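Sowah House, Flillotbridge
Half-yearly safety inspection: checklist with comments
January round

Applies to the ground floor, first floor, rear stairs and yard. The plant room is covered by the Jetico service contract and has its own sheet.

Key
OK - no action
A - action needed, date to be set by the office
U - urgent, dealt with on the day or taken out of use
N/A - does not apply

Comments are only given where there is something to say. Items marked OK with no comment were checked in the same way as the rest.

1. Fire doors and escape routes

1.1 Front entrance opens fully from inside without a key. OK

1.2 Rear stair door closes onto the latch by itself. A
Closes but stops short of the latch when let go from half open. Closer needs adjusting. Same comment as last round, so please check that the job was raised.

1.3 Door seals complete. A
Short length missing at the top hinge side of the first floor kitchen door. The others are sound.

1.4 Corridors clear to full width. U
Flattened boxes stacked outside the post room. Moved during the inspection. The tenant has been told that the corridor is not storage, including on delivery days.

1.5 Final exit signs lit. OK

1.6 Emergency lights, short function test. A
Fitting 2 on the rear stairs did not come on. All the rest did. The full discharge test is not part of this sheet.

2. Fire equipment

2.1 Extinguishers in place and on their brackets. OK
The one by the lift has been put back on the wall since the decorating.

2.2 Pins and tamper seals in place, gauges in the green. OK

2.3 Fire blanket in each kitchen. OK
First floor blanket is behind the microwave. It can be reached, but only just - moving the microwave to the other end of the worktop would be better.

2.4 Weekly call point tests written up. A
Two weeks left blank in the log. Ask whoever was covering whether the test was done. Do not fill in the gaps afterwards from memory.

3. Floors, stairs and lighting

3.1 Stair nosings fixed. A
Third step up from the first floor landing has lifted at one end. Taped for now. Needs screws.

3.2 Handrails firm. OK

3.3 Entrance mat flat. OK
The new mat is heavier and stays put.

3.4 Light levels at desks. OK
Lowest reading 300 lux, at the desk nearest the lift wall. The tenant there has asked for a desk lamp. No objection, provided it goes on the appliance list.

3.5 Corridor lamps working. A
One out near the ground floor toilets.

4. Water and kitchens

4.1 Hot tap warning labels. OK

4.2 Little-used outlets flushed and logged. A
Cleaner's sink has no entries for December. Flushed during the inspection and logged.

4.3 Fridge doors sealing. OK
Ground floor fridge seal wants a clean.

4.4 Leaks under sinks. OK
Old staining under the first floor sink. Dry to the touch, and the same size as the pencil line drawn round it last time.

5. Yard and outside store

5.1 Gate opens and locks. OK

5.2 Drain covers seated. A
The cover by the bin store rocks underfoot. Cone put out. Fivon to quote with the paving repairs.

5.3 Shelving loads marked. OK
Limit of 500 kg per bay shown on each upright. Heavy boxes are still going on the top shelf and should come down to waist height.

5.4 Outside lights. OK
The timer was still an hour out and has been reset.

6. Electrical items

6.1 Appliance list up to date. A
213 items listed. Several kettles have been replaced without the list being changed, and one printer on it left the building last summer. Tenants are reminded to send in the make and location when they bring anything in.

6.2 Sockets and switch plates undamaged. A
Cracked double socket behind the door in the ground floor meeting room. Isolated and labelled.

6.3 Extension leads. U
One lead plugged into another under the reception desk. Separated. A longer single lead has been ordered. No coiled leads in use.

6.4 Portable heaters. A
Two found, both switched off. Fan heaters are not allowed under desks, and the notice about this has come off the board and needs putting back.

6.5 Plugs and flexes. OK
Looked at by hand on every item that could be reached without moving furniture. Formal testing is due with the next contractor visit.

6.6 Fans: grilles secure, base steady, flex out of the walkway. OK
Pedestal fans stay out all year in some rooms, so they are checked in both rounds. Press the grille lightly all round, with the fan unplugged, and see that the clips hold. Give the stand a gentle push at head height. The black one with the round wire grille passed on all points. Dust on the blades is a cleaning matter and is not marked as a fault unless it is heavy. 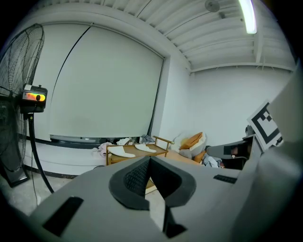 7. First aid and notices

7.1 First aid boxes stocked and in date. A
Eyewash in the ground floor box runs out next month. Plasters low in both.

7.2 Accident book available. OK

7.3 Insurance certificate and safety law poster on display. OK

7.4 List of first aiders current. A
Extension numbers are from the old phone system.

Completed sheet to the office, copy in the red folder at reception.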